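旧铁皮柜翻新,白漆刷上去一刮就掉,到底哪一步做错了?

分类:家居修缮 / 油漆与涂料
标签:铁皮柜 掉漆 底漆 打磨 二手家具
提问者:Rochelle Kingi

先说一下情况,有点长,怕漏了什么你们没法判断。

去年年底我在Flisdale那边的旧货仓库里淘了一个四抽屉的铁皮柜,花了345块,老办公室里放文件的那种,很沉,两个人抬上楼中间歇了好几回。原来的颜色是很丑的军绿,边角有锈,抽屉里面倒是还好。我看上它是因为尺寸刚好能塞进厨房和阳台之间那个凹进去的地方,抽屉又深,放锅盖、保鲜盒、烘焙模具什么的特别合适。老式滑轨也顺,拉出来有那种很闷的“咚”一声,我很喜欢。

然后我就想把它刷成白的。厨房别的地方都是白的,一个军绿的大家伙杵在那儿实在受不了。

我是这么做的:

拿湿抹布加洗洁精整个擦了一遍,晾干。锈的地方用钢丝球蹭了蹭,蹭到不怎么掉粉了为止。然后直接上白漆,用的是Drituteck的水性白漆,家里刷墙角剩下的半罐,罐子上写的是“室内多用途”,我想多用途总该包括铁吧。小滚筒滚了两遍,中间隔了一晚上。柜子正面和侧面都滚了,抽屉里面我也滚了,因为看着太旧。

刚弄完那几天真的好看!我还拍了照片发给我妹。结果装东西进去不到一个星期就开始出问题。先是抽屉里面,烤盘放进去的时候边上蹭了一下,直接刮下来一条,软软的,像刮胶皮一样能卷起来,下面就是原来的军绿。后来正面把手周围也开始了,指甲一抠就能抠起来。最气人的是底下靠近地面那一圈,白漆上冒出了黄褐色的小点点,应该是锈透出来了。

我妹Kirsty Kingi说肯定是漆没干透,让我把抽屉全抽出来放通风的地方晾。晾了很久,从我们家洗衣房晾到现在都二月了,没有用,还是能抠下来。我妈说早跟你讲了铁的东西别刷漆,贴层纸就完了。

所以我想问:

到底是漆不对,还是我前面没处理好,还是两样都有?

现在上面那层白的,要不要全部弄掉?能不能就在这上面再补一层厉害一点的漆把它盖住?

抽屉里面天天放锅碗瓢盆,这种地方有没有什么漆是真的扛得住的?还是干脆别刷?

我问过一家做喷粉的,就是把整个柜子拉去烤的那种,开口将近1,000块,还不包来回运。柜子才345,我实在下不去手。

家里能用的工具有一个小的手持砂光机(朋友的,可以借挺久),一堆刷子滚筒,没有喷枪。住公寓,有个带顶的小阳台,不能弄得太呛,楼上那家有小宝宝。

谢谢大家,回答得细一点没关系,我都会看完的。

问题下的评论:

Balthasar Rainer:军绿那层你有没有打磨过?钢丝球只蹭了有锈的地方?

Rochelle Kingi(提问者):对,只蹭了锈的地方,别的没动。绿漆摸着挺光滑的,我还觉得是好事……

Balthasar Rainer:那大概知道了,等我晚上回家写。

匿名用户:同款柜子我也有一个,蹲一个答案。

三个回答,按赞同数排列

回答一
Balthasar Rainer
提问者采纳

回来了,我泡了杯茶慢慢写。我不是专业油漆工,先声明,以前在一个修旧家具的小铺子里帮过几年忙,铁皮柜铁皮床铁皮玩具箱刷过不少,搞砸的也不少,你踩的这几个坑我一个不落全踩过。

先回答你最想知道的:两样都有,但主要的毛病出在底下。

你那个军绿,按年代看多半是烤漆,很硬很光,漆上去抓不住。你想想看,在玻璃窗上刷一层乳胶漆,干了以后也是能整片揭下来的,道理一样。你描述的“像胶皮一样能卷起来”就是典型症状,漆膜自己已经成形了,它就是没跟下面粘在一起。所以你妹妹说的晾,再晾到夏天也没用,晾只能解决没干的问题。

再加上洗洁精擦那一遍。洗洁精去油是可以的,问题是很多人擦完不过清水,或者只过一遍,面上留一层滑滑的东西,漆更抓不住。办公室的柜子还有个讲究,几十年里不知道被谁打过多少次家具蜡、喷过多少光亮剂,蜡这东西洗洁精对付不了。把手周围最先掉,手摸得多是一方面,另一方面那块油也最厚。

漆本身呢,“室内多用途”那一类,刷刷木头踢脚线没什么问题,直接上铁就勉强了。水性漆含水,底下又有没除干净的锈,你靠地面那圈的黄点子就是这么来的,刷上去当天可能就已经在返锈了,过一阵才透出来。这个不是多盖几层能盖住的,我试过,盖三层它能透三层,气得我把刷子扔了。

所以第二个问题,能不能在上面再补一层?别补。你在一层自己都站不稳的东西上面刷再贵的漆,到时候是两层一起掉。得全弄掉。

别灰心,你这种情况弄掉反而简单,因为它压根没粘牢。我的办法是这样:

先用塑料刮板,就是刮腻子那种便宜的,从已经翘起来的地方往里推,能推掉多少推多少。千万别上来就用砂光机,软漆膜一受热就化成一坨糊在砂纸上,一张砂纸两分钟就废了,你会很想骂人。推不动的地方拿热水毛巾捂一会儿,再推。把手和铰链这些五金最好全拆下来,拿个小碗装好,拍张照片记住哪个是哪个(我有一次装回去发现多了两颗螺丝,到今天都不知道它们是哪儿的)。

白的推干净以后,军绿那层不用去掉。很多人到这一步就发狠要磨到见铁,真没必要,老烤漆只要还牢,它就是最好的底子,你要做的就是把它磨毛。用200目的砂纸,手磨或者砂光机都行,磨到整个面发乌,没有一块反光为止。检查的办法是拿手机开手电筒贴着面斜着照,亮的地方就是漏掉的。抽屉的折边和四个角砂光机进不去,老老实实把砂纸叠起来用手指顶着磨。

锈的地方要单独对付。锈和好漆交界的地方,你用指甲或者刮刀试一下,只要边上那圈漆能翘起来,就说明锈已经钻到漆底下去了,得继续往外扩,扩到漆翘不起来的地方才停。一开始看着只有米粒大的一点,扩完可能有鸡蛋那么大,正常。里面磨到见亮的铁。实在有坑磨不平的,涂一层锈转化剂,就是涂上去会变黑的那种,按罐子上写的时间等,别着急。

然后是去油。磨完先把灰吸掉,拿干净布沾酒精擦,擦一面换一面,擦到布上不见颜色。你说楼上有小宝宝,酒精味散得快,比用稀料强多了,在阳台弄,一次少倒点,离火远点,灶台那边别开着。擦完以后就别光手摸了,戴手套。我知道听着像强迫症,但指纹真的会从漆底下显出来。

底漆。这一步绝对不能省。要买罐子上明明白白写着“金属用”“防锈”的底漆,最好还写着能附着在旧漆面上。我自己用过Surent的水性金属底漆,灰色那款,味道不大,公寓里用可以,缺点是干得慢,而且特别稠,第一次用的人容易刷厚。宁可薄薄地刷两遍,第一遍你甚至能隐约看见下面的绿,没关系,就该这样。两遍之间按罐子写的来,冬天或者阴天加倍。

刷完底漆做个小测试,别偷懒。在柜子背面找个看不见的地方,等它过了说明上写的时间,用美工刀轻轻划个小井字,贴一块胶带压实,猛地一撕。胶带上干干净净就继续;带下来一片,就停下来,回头找是没磨到还是没擦干净。在背面发现问题只损失一巴掌大的地方,等面漆都刷完了才发现,那就是你现在这个心情了。

面漆选择就多了。你要白的,厨房用,我建议买半光的,哑光在厨房会吃油印子,擦着擦着就亮一块暗一块。全光的也行,就是铁皮哪里有个瘪坑都照得清清楚楚。用高密度的小海绵滚筒,别用毛的。滚的时候别来回碾,滚匀了就走,回头去补半干的地方一定会起皮。

还有一条,我觉得比选什么漆都重要,就是养。漆表面摸着干了和里面真的硬了是两码事。水性漆要真正硬透得好几个星期,这段时间里能不用就不用,要用也只放毛巾这种轻软的。你上次装东西太早了,就算前面全做对,烤盘往里一怼一样留印子。抽屉也别关死,留条缝,不然漆面贴着漆面会粘住,拉开的时候“嘶啦”一声,那个声音我这辈子不想再听第二遍。

写了这么多,总结成钱:砂纸、刮板、酒精、底漆、面漆,去Sikora那种建材店配齐,我上个月给我侄女配过一套差不多的,没到200。比拉去喷粉便宜得多,就是费胳膊。

抽屉里面我想单独讲,不过茶都凉了,看看别人怎么说,我的意见是里面别刷。

评论:

Rochelle Kingi(提问者):天哪太详细了,我截图存了。井字那个测试我从来没听说过,刚才忍不住去现在的白漆上试了一下,胶带一撕整块下来,连划都不用划……

Balthasar Rainer:哈哈哈那倒省事了,你就买一大卷胶带慢慢撕吧。

Rochelle Kingi(提问者):请问砂光机磨旧漆会不会有铅?我看有人说老漆都有。

Balthasar Rainer:好问题,我漏写了,该打。年头很老的漆确实可能含铅,建材店有卖测试棒的,先测。测出来有,就别干磨了,别自己在家硬来,打电话问问专门处理的。测出来没有也一样戴好口罩,要贴脸的那种,阳台门关严,磨完地拿湿布拖。回答里加不进去了,大家看评论。

匿名用户:湿磨不行吗?水砂纸蘸水,没灰。

Balthasar Rainer:没锈的大面可以,有锈见铁的地方别沾水,磨完没擦干转头就黄给你看。

回答二
匿名用户

刷什么漆啊,贴膜。

我家冰箱、洗碗机、鞋柜全贴的,白色哑光的自粘膜,一下午搞定,边上拿吹风机吹一吹就服帖了,搬家撕掉还能换个颜色。你那个柜子四四方方的最好贴。楼上老哥写了那么长我看着都累。

底下有锈就先擦擦,贴上也看不见。

评论:

Balthasar Rainer:看不见不等于不长。膜底下闷着潮气,锈长得比露在外面还快,撕开那天会很精彩。

匿名用户:反正我家没事。

Coralie Ruawai:膜在平整的铁面上是可以的,前提是锈先处理好、面擦干净。她现在上面有一层要掉不掉的漆,膜贴上去,过两天连膜带漆一起鼓起来,得先刮干净。刮都刮了,想贴想刷就看个人喜好吧。

回答三
Coralie Ruawai

Balthasar写的外面部分我基本同意,就一个小地方不一样:我会先把抽屉全编上号再拆。老铁皮柜的抽屉看着一模一样,滑轨磨合了几十年,换个位置就可能卡。拿铅笔在抽屉背板写个一二三四就行,别用油性笔,油性笔的印子会从白漆底下透出来,我吃过这个亏,一个淡紫色的“二”字在我家鞋柜上待了好几年。

我主要想说抽屉里面,因为你第三个问题还没人正经答。

先讲我的经历吧。我有个铁皮的工具柜,比你那个矮,放在车库。当年我也是里里外外全刷了白的,底漆也刷了,磨也磨了,养也养了,样样照规矩来(我这个人做事比较死板,说明书上写等多久我就定闹钟等多久)。外面到现在还好好的,除了被自行车脚踏板磕了一下。里面呢,不到一年就不能看了。最惨的是抽屉前半截,就是拉开以后手伸进去随便拿随便扔的那一块,扳手啊钳子啊天天在那儿拖来拖去。后半截基本是新的,因为谁也懒得把手伸那么深。

这就是漆的命。墙上的漆一辈子没人碰它,柜子外面偶尔被摸一下,可放硬东西的里面天天在挨刮。附着力做得再好,它也就是那么薄薄一层膜,比不过铁锅的边。掉漆分两种,你现在这种叫起皮,没粘住,一揭一片,这个能靠前面的功夫解决。另一种是磨穿,粘是粘得牢牢的,硬是被一点一点磨没了,最后露出底下的金属,这个功夫做得再足也只能拖时间。

白漆磨起来还格外显眼。深色的漆划了就划了,远看不明显,白的上面每一条都是一条黑线,等到磨穿了就是一大块深灰。所以你要是铁了心要把里面也刷白,心里得有个准备,用久了金属面上的白漆会往这个样子走,先是满脸细细的竖道子和麻点,然后低处连成一长条露出金属来,上沿还毛毛糙糙的:

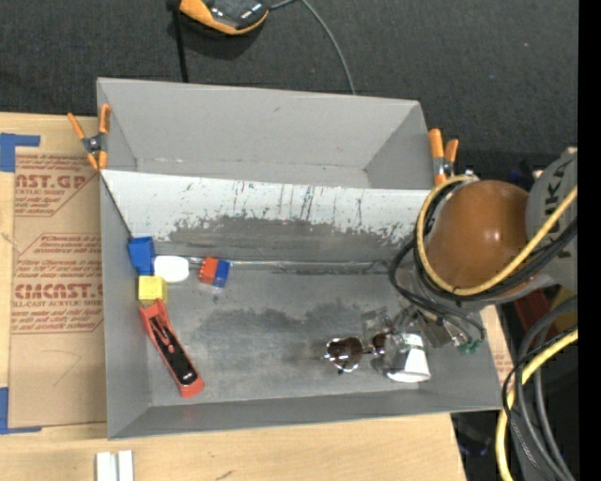 Bình Đoàn插了一句,说那抽屉里面干脆保留原来的军绿好了,反正关上看不见,老烤漆比咱们自己刷的什么都硬,他家那个柜子的抽屉用了十几年,里面一直没动过,擦一擦就行。

我觉得他说得对,我原来也想这么建议。Rochelle你那几个抽屉里面原来的漆不是说“倒是还好”吗,那就把后来滚上去的白的刮掉,用温水和软布擦干净,到此为止。刮的时候记得用塑料的,别拿铁铲子把好好的老漆给铲花了。白漆残留在折缝里抠不出来的,拿根竹签慢慢剔,剔不干净也别较劲,又没人看。里面的军绿也别去磨它,磨毛是为了刷漆,不刷漆就别磨,磨毛了反而藏油,以后难擦。

嫌绿色难看怎么办?铺东西。我试过的几样,按喜欢的程度说:

软木垫我最喜欢。买成卷的,按抽屉底的大小裁,裁的时候每边收进去一点点,不然铺进去中间会拱起来。锅盖放上去没声音,真的安静很多(你说喜欢那个“咚”,那个应该还在,那是抽屉撞到头的声音)。毛病是怕油怕水,锅没擦干就放进去的话,过阵子会有一圈一圈的印子,严重了还会发霉。好在便宜,脏了换一张。

橡胶的那种工具柜垫,带一点纹路的,最结实,我车库里后来全换成这个了。厨房用的话要挑一下味道,有些刚买回来味道冲得不行,我有一卷在晾衣架上挂了两个礼拜才敢拿进屋。放餐具和直接碰食物的东西我不太推荐,放烤盘模具的外包装、保鲜膜、锡纸盒这些没事。

透明的塑料防滑垫,超市卖的那种,最省事,可以洗,但是它会跑,抽屉猛地一拉它就往后缩成一团。角上点一点点可移除的胶能好一些。还有就是透明的嘛,绿色还是那个绿色。

毛毡我不推荐放厨房。掉进去的面粉和芝麻永远出不来。

侧壁的话没必要铺,你要是烤盘喜欢竖着插,可以在抽屉里放那种可伸缩的隔板,隔板挨刮,总比抽屉挨刮好。我放烤盘的抽屉就是这样,两片隔板,烤盘像唱片一样插着,抽出来特别顺手,我老公每次都插反,算了。

另外有一条给你和以后翻到这个问题的人,就是抽屉的正面上沿。这条边算外面还是算里面?它看着是外面,可是每次往里放东西,锅底都从它上面过。我那个柜子外面唯一磨穿的也是这条边。办法有两个,要么在这条边上面漆多上一遍,慢慢养;要么买那种U形的包边条卡上去,透明的或者白的都有,按米卖。我后来卡了白的,不仔细看看不出来。卡之前一定等漆硬透,不然包边条会把漆咬住,下回拆的时候一起带走。

底下那一圈的锈,也说两句。既然它只在靠近地面的地方冒,你得想想地上的水是哪儿来的。你说柜子在厨房和阳台之间,是不是拖地的时候拖把总往那儿怼?或者阳台飘雨进来?漆做得再好,底边泡在水里也得锈。柜子翻过来看看底边有没有橡胶脚,老柜子的脚一般早没了,铁皮直接坐在地砖上,拖一次地它喝一次水。配四个脚垫把它抬起来一点,留个缝,让风能过,比多刷一遍防锈漆都管用。底下的折边朝下那一面,刷底漆的时候千万记得刷到,我见过好多人正面刷得跟镜子一样,翻过来底边是光的。

至于要不要拿去喷粉,你那个价我也觉得贵了。不过如果有朋友要一起喷,可以去问问能不能拼一炉,有些店颜色一样的话肯便宜。白色是最好拼的。要是真拼成了,里面也一起喷,喷粉的比刷的耐磨多了,虽然也不是磨不坏。

评论:

Rochelle Kingi(提问者):竟然没想到脚垫!刚才趴下去看了,四个角光秃秃的,旁边地砖上有两道锈印子。是拖把,百分之百是拖把。

Rochelle Kingi(提问者):抽屉里面听你们的,不刷了。昨晚先刮了一个抽屉,用塑料刮板推,白漆一长条一长条地下来,有点上瘾。里面的绿擦干净以后居然还挺好看的?像老搪瓷那种感觉。

Coralie Ruawai:我就说吧!说不定你刮完外面也不想刷了。

Rochelle Kingi(提问者):不不不,外面还是要白的,别动摇我。

Kirsty Kingi:我是那个说晾一晾就好的妹妹,我来认错。另外姐,砂光机别借小杨的了,那个会漏电,我给你拿一个。

Balthasar Rainer:同意里面不刷,我上面写了一半就是这个意思,Coralie讲得比我清楚。包边条那个学到了。补一句,包边条里面容易存水,厨房用的话过几个月拆下来擦一次。

Bình Đoàn:滑轨别忘了,刷之前用美纹纸包起来,漆灰掉进滚珠里就再也不顺了。我那个现在第三个抽屉拉起来还沙沙响。

匿名用户:请教一下,同款柜子,但是我原来的漆里面也锈了一大片,这种还能留着不刷吗?

Coralie Ruawai:锈了一大片就不能留了,那块得磨掉、上底漆,面漆随便来一层,然后垫子铺上去盖住。垫子别粘死,隔段时间掀开看一眼。

匿名用户:底漆不上面漆行不行?反正有垫子。

Balthasar Rainer:最好还是上。大部分底漆自己不怎么防水,单独放着会吸潮,看你那罐上怎么写。

Rochelle Kingi(提问者):更新一下进度,外面白漆推完了,铅测了,没有。绿漆磨了两面,胳膊不是自己的了。这几天一直下雨,底漆先不敢刷,等天晴。下面是我准备去Sikora买的东西,你们帮我看看漏了什么:Surent金属底漆一罐,半光白面漆一罐,海绵滚筒两个,美纹纸,酒精,手套,锈转化剂一小瓶,橡胶脚垫,软木垫一卷。

Bình Đoàn:漆盘。滚筒没漆盘你用什么蘸。

Coralie Ruawai:脚垫先量一下底下孔的大小再买,老柜子的孔有大有小,我第一次买回来全塞不进去。

Rochelle Kingi(提问者):漆盘!加上了。孔我晚上量。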